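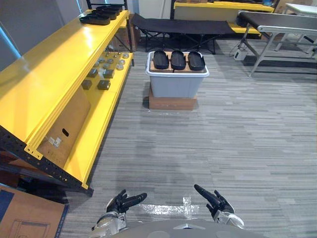

Godelieve De Bruijn asked, after reading our last report, why a project meant to write rules for working near robots had so far written 2,000 words about rules and very few rules. Her note went on to say that she would like to see, by the next payment, something a shift lead could pin to a wall and follow.

We think that is fair. What follows covers the period to the end of May and tries to answer it, though not all of the answer is good news.

Work done in this period

The draft code of practice now stands at 167 clauses. We do not report that as an achievement. When we began we had hoped for fewer than half that, and most of the growth came from merging the Ciltex house rules with the ones Rerus already used. Both sets were written by people who knew their own floors well, and both assume things that are true in only one building. Ciltex has a clause on who may stand within arm's reach of a robot with hands. Rerus has a clause on the same subject that says the opposite. For now the draft carries both, marked as unresolved.

We have tested 4 parts of the draft on the floor: the start-of-shift check, the stop procedure, the handover between operators, and the rule on loose material. The other parts have only been read at a desk, and we would ask that they be treated that way.

What we found

The start-of-shift check was signed every time. We have doubts about what the signatures are worth. The sheet asks whether the floor is clear and gives one box to tick, and people ticked it. When we asked what they understood by clear, we got different answers. Some meant clear of people, some meant clear of anything heavy. Very few had thought of packing film, which slides under a shoe and is hard for a vision system to judge because light comes off it in odd ways. The new wording names film, tape, straps and flattened cartons outright. Whether naming them changes what anyone does is a separate matter, and we have no evidence on it yet.

The stop procedure went better. Operators could say where the stop button was and who was allowed to press it (anyone). They were less sure who was allowed to start the robot again, and so were we, having read our own clause back. It has been rewritten. The person who pressed stop must now agree to the restart, in words, before it happens.

The handover rule is not working. It asks for a spoken summary and a written one, and the written ones we collected mostly say "OK" or "as before." We could make the form longer. We doubt that would help, as the longer form at Rerus was filled in with the same two words spread over more lines. The Undon trial will drop the written form and time the spoken one.

On storage, the draft says that parts, trays and boxes should have marked places, and that cartons should not be used as stands for bins. The first half was accepted without comment. The second was called fussy, and it may be. A carton under a bin brings it to a handy height and costs nothing. It also gives way under load at a point that depends on the carton, and we could find no one willing to say what that point was. The clause stays in, but we have lowered it from "must not" to "should not" until somebody does the measuring.

A word on standards

The plan promised to line up our code with the published robot safety standards. We have gone through them and will supply a table of references. We would caution against reading much into it. A reference shows that we looked at the same subject. It does not show that a floor run by our code would pass an inspection, and the Briem leaflet that says so should be withdrawn or reworded before it goes to more sites.

Spending and delays

Spending is within the plan. The Undon trial has slipped, mainly over insurance, and we would rather run it late than run it with the present handover form. We ask for 2 changes to the agreement: a later date for the final code, and permission to publish the unresolved clauses as unresolved.

Next steps

The wall sheet Godelieve De Bruijn asked for is in draft. It fits on one side of paper and covers only the parts we have tested — the handover section is blank for the moment. We will send it with the Undon results.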